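学生ロボット製作フォーラム > 双腕・マニピュレーション > 把持・持ち替え

持ち替え課題の教示データ、ヘアブラシだけ成功率が上がらない

投稿者:左手系
2025年6月14日(土)

Nidutitz(学内のロボットサークル)で双腕の模倣学習を担当しています。Sarmiento競技会の日用品部門に出す予定で、手持ち式のグリッパを左右に持って教示データを取り、それを双腕機に再生・学習させる構成です。

課題は右手で物体を取り、左手に持ち替えて、指定の向きで置くというものです。規定の物体のうちスポンジと計量カップは問題ありません。ヘアブラシだけが極端に悪いです。

現状の条件を書きます。

教示数:ヘアブラシ単体で200本
評価:学習後のポリシーで同一初期配置、成功率33%
グリッパ:平行開閉、フィンガは自作、左右同一品
記録ソフト:Pladus(学内サーバで動かしているもの)
左右の同期:ハードウェアトリガなし、タイムスタンプ合わせのみ

失敗のほとんどは持ち替えの瞬間に起きます。右が離すのが早く、左がまだ柄を噛んでいません。教示側ではそういう失敗は一本も残していないはずです。

疑っているのは次の点です。
・左右の時刻ずれ
・右の把持位置が教示者によって違う
・ブラシ面の毛がつぶれて、閉じ幅の値が安定しない

同じ物体で取ったことのある方がいれば、把持位置をどう決めたか教えてください。

投稿者:片持ち梁

時刻ずれの量を測っていますか。測っていないなら、ポリシーの話はその後です。

うちの研究室では、左右のフィンガを机の上で同時に打ち合わせて、開閉幅の波形と加速度の立ち上がりを見ています。録画の先頭で毎回やります。手間はかかりません。

投稿者:左手系

測っていませんでした。昼に測りました。左が右に対して43ms遅れています。本数をまたいでもほぼ同じ値で、ばらつきは小さいです。固定オフセットとして補正できそうです。

ただ、記録した軌道で見ると右が開き始めてから左が閉じきるまでの重なりは、この遅れよりずっと長いです。補正だけで解決するとは思えません。

投稿者:片持ち梁

遅れの向きを確認してください。左が遅れて記録されているなら、学習後の左も遅れて閉じます。右が早く離すという症状と符号は合っています。重なりが長いというのは平均の話でしょう。短いほうの裾を見てください。

投稿者:夜間ビルド

横から失礼します。2月の校内予選で似た課題をやりました。うちはブラシではなく柄付きのたわしです。

原因は時刻ではなく、右がどこを持つかでした。教示者が「左に渡しやすい位置」を無意識に選ぶので、渡す相手の姿勢に合わせて右の把持位置がずれていきます。ポリシーから見ると、把持位置の違いが何で決まっているのか分かりません。カメラに映っていない教示者の意図で決まっているからです。

まず右の把持位置を固定して取り直すのを勧めます。本数は減ってかまいません。

投稿者:左手系

把持位置は二通りが混ざっていました。柄の根元を持つ班員と、頭部を横から挟む班員がいます。

現時点では頭部を挟むほうに寄せるつもりです。柄がまるごと空くので、左が取りにいける範囲が広くなります。欠点は毛の側にフィンガが当たることで、閉じ幅の指令値と実測値が合いません。

今日の取り直しは白い板の上でやっています。先週までは机の木目の上に直接置いていましたが、影と木目で物体の輪郭抽出が乱れるので板を敷きました。頭部把持で柄を手前に向け、左は開いた状態で下げておく、という開始姿勢に統一しています。

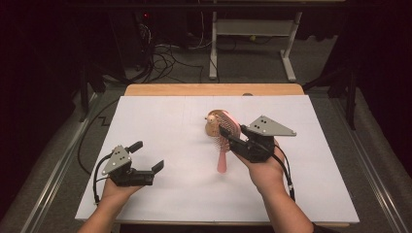

投稿者:逆運動学は手計算

開始姿勢の統一には賛成ですが、柄を手前に垂らす向きは双腕機で再現できますか。人の前腕は手首で逃がせますが、アームだと左が柄を取りにいく途中で右の手先と干渉します。教示の時点で干渉チェックをかけないと、再生できない軌道が溜まるだけです。

投稿者:左手系

チェックは記録後に一括でやっています。干渉で落ちた教示は学習に入れていません。ただ「落ちた分だけ偏る」可能性は考えていませんでした。左が外側から回り込む軌道だけが残っているかもしれません。

投稿者:逆運動学は手計算

まさにそこです。後から捨てる方式だと、教示者は自分の動作のどれが捨てられたか知らないまま同じ動作を続けます。簡易モデルでいいので、一本取るごとに可否を音で返すようにしてください。Pladusなら記録終了のフックにスクリプトを入れられるはずです。

投稿者:片持ち梁

白い板は反対です。

手先の位置推定を手首カメラの画像から出しているなら、無地の面は特徴点が減ります。板が視野の大半を占めると、推定が周辺の狭い帯と自分の影に引っ張られます。影は手と一緒に動くので、静止物として扱われたら軌道が歪みます。木目のほうがまだましです。

位置推定は何でやっていますか。

投稿者:左手系

画像と慣性の併用です。外部トラッキングは使っていません。

板にはうっすら継ぎ目がありますが、特徴点として拾えているかは見ていません。確認します。

投稿者:夜間ビルド

板については片持ち梁さんと意見が違います。

木目は繰り返し模様なので誤対応が出ます。うちの場合、木の天板のときに軌道が横に跳ぶ現象があり、無地のシートを敷いたら消えました。床や周囲の器材が視野の端に入っていれば、特徴点はそちらで足ります。広角レンズなら無地の天板は問題になりません。

むしろ物体側の輪郭が安定する利点のほうが大きいです。

投稿者:片持ち梁

「問題にならない」は条件付きです。手先を下げて物体に寄ったとき、視野の端に何が残るかによります。持ち替えは空中なので平気でも、置く動作で崩れます。

数字なしで言い合っても仕方がないので、同じ軌道を木目と無地で取って、始点と終点を同じ治具に戻したときの閉じ誤差を比べればいいのでは。

投稿者:夜間ビルド

それは同意します。

投稿者:左手系

やりました。治具は3Dプリントの受け台で、フィンガを突き当てて始点と終点を合わせています。

結果:
木目:閉じ誤差は小さいが、たまに大きく外れる回がある
無地:外れる回はないが、手先を板に近づけた区間で誤差が少しずつ溜まる

どちらの指摘も当たっていました。無地の板の四隅にマーカーを貼って、もう一度比べます。物体を置く領域は無地のまま残します。

投稿者:逆運動学は手計算

マーカーを貼るなら、学習用の画像からは消すか、評価時にも同じ位置に貼るかを先に決めたほうがいいです。競技会場の机には貼れません。教示のときだけ画面の隅に白黒の四角があると、ポリシーがそれを手掛かりに使います。

投稿者:左手系

Sarmientoの規定では机面への貼付は禁止です。切り抜きで学習画像から外す方向にします。切り抜くと広角の利点がかなり減りますが、持ち替えは手先の近くで完結するので許容します。

投稿者:ゴム硬度計

閉じ幅の件に誰も触れていないので書きます。

毛の上から挟むと、接触点が圧縮量で変わります。閉じ幅を行動の目標値にしている限り、同じ幅を指令しても把持力が毎回違います。人は手で握力を調整して補いますが、その調整は閉じ幅の記録にはほとんど現れません。

対策は二つあります。
一つは、フィンガ先端に力センサを入れて、力も記録すること。Trurettiの薄型センサをフィンガの裏に貼った例を見たことがあります。
もう一つは、目標値を実測幅より少し小さく書き換えて、余分に閉じる指令にすること。後処理だけで済みます。

投稿者:左手系

後者を先に試します。センサはフィンガの再設計が要るので、大会までに間に合うか分かりません。

書き換えは把持中の区間だけにかければいいですか。

投稿者:ゴム硬度計

把持中だけです。区間の切り出しは幅の微分で十分できます。開き始めの時刻まで書き換えると、今度は右が離すのが遅れて左と引っ張り合いになります。そこは触らないでください。

引っ張り合いは柄の根元に曲げがかかるので、樹脂のブラシだと割れることがあります。

投稿者:片持ち梁

離すタイミングについて補足です。教示では、左が閉じきってから右を開くまでに意図的に間を置いてください。人同士の受け渡しのように滑らかにやると、どこで左の把持が成立したのか画像からも幅からも読めません。

投稿者:夜間ビルド

間を置くと、今度はポリシーがその静止区間で止まったまま動かなくなりませんか。履歴を入力しないモデルだと、静止中の観測がどれも同じになります。うちはそれで固まりました。

投稿者:片持ち梁

入力に履歴がないならそうなります。左手系さんのところは履歴を入れていますか。

投稿者:左手系

2フレームです。静止が長いと区別できません。

静止ではなく、左が閉じたあとに左右一緒に少しだけ持ち上げる動作を入れる案が班内で出ています。動いていれば固まらず、左の把持が甘ければ持ち上げの段階で画像に出るはずです。

投稿者:逆運動学は手計算

両手で持ったまま動かすと閉リンクになります。人の手は柔らかいので気になりませんが、位置制御のアームだと左右の誤差がそのまま内力になります。先の時刻ずれを補正してからにしてください。順番を間違えると過負荷で停止します。

投稿者:左手系

了解です。作業順を次のとおりにします。

・時刻オフセットの補正を既存データにかけ、再学習して比較
・把持中の閉じ幅の書き換え
・頭部把持のみで取り直し、干渉判定を一本ごとに音で返す
・持ち上げ動作の追加は双腕機側の追従誤差を確認してから

一度に全部変えるとどれが効いたか分からなくなるので、段階ごとに評価します。

投稿者:左手系

経過です。時刻補正と閉じ幅の書き換えまで終わりました。

時刻補正だけでは、空中で落とす失敗は減りましたが、左が柄を横から弾く失敗が残りました。閉じ幅の書き換えを加えると、右の中でブラシが回る現象がほぼなくなり、弾く失敗も減りました。柄の向きがずれないぶん、左の進入が合うようになったと見ています。

柄の根元を持ったデータは学習から外しました。取り直し分はまだ入れていません。

投稿者:夜間ビルド

回転が原因だったなら、フィンガ先端の幅を広げる手もあります。頭部は楕円の板なので、線接触に近いと回ります。

投稿者:ゴム硬度計

幅を広げるなら左右で形を変えないほうがいいです。左は細い柄を取るので、広いフィンガだと根元側で先に当たります。先に表面材を柔らかいものに替えて様子を見てください。

投稿者:左手系

表面材は手元に二種類あるので、月曜の活動で比較します。閉じ誤差の再測定も同じ日にやって、結果はこのスレッドに追記します。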